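# What a seam has to survive

Most garments fail at the join before they fail in the cloth. The fabric is tested at the mill, usually in both directions, and sold with a data sheet. The seam is made later, by another firm, at speed, and in many cases is never tested at all.

Hindham, a contract workshop making tunics for clinics and canteens, began pulling its own seams to destruction in February. The method is plain. A strip is cut across the join, clamped at each end and drawn apart at a steady rate until something gives. The operator records the load and, more usefully, the manner of failure: thread broken, cloth torn, or yarns slipped out from under the stitches. 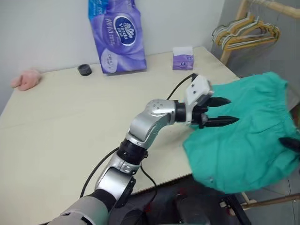
Slippage is the awkward one. The thread is whole and the cloth is whole, but the yarns beside the seam have shifted and left a ladder of small gaps. The wearer sees a split; the repairer finds nothing to mend. Smooth filament yarns in an open weave are the worst for it, and a stronger thread makes no difference. A wider seam allowance does, as does a felled construction in which the raw edges are folded in and stitched twice.

The workshop put six constructions through the same routine. The plain overlocked seam was the cheapest and the most variable. The felled seam was slow to sew but failed late, and nearly always in the cloth. Of 558 strips pulled, the majority of the early failures came from plain seams sewn with a blunt needle, a fault that shows up as cut yarns along the stitch line.

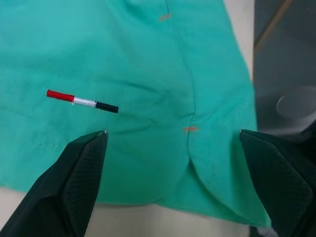
Stitch density is often treated as a simple matter of more being better. It isn't. Each stitch is also a hole, and past a certain point the row of holes weakens the cloth as a perforation weakens paper. Tension matters as much. A tight lockstitch looks neat on the table but has no stretch to give when the wearer bends, so the thread takes the load before the fabric does. Bindwood, which supplies thread to the workshop, advises setting tension on a scrap of the actual cloth - and resetting it whenever the colour changes, as some dyes leave yarn with more drag.

Laundering is the other half of the problem. Thread and cloth seldom shrink by the same amount. If the thread shrinks more, the seam puckers; if the cloth does, the stitches go slack and snag. Hindham washes its samples six times before pulling them, and hangs them to dry between cycles. 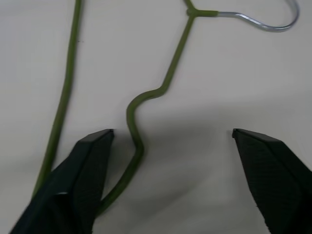 *A green coated hanger with a bare metal hook.*

Cost decides a good deal of this. On a run of 1,000 tunics the felled seam adds machine time at both sides and both sleeves, and buyers who compare unit prices seldom ask how a garment is joined. The workshop now offers a mixed build, with felled seams at the underarm and side and overlocking elsewhere. Its order form lists the seam type beside the fabric weight.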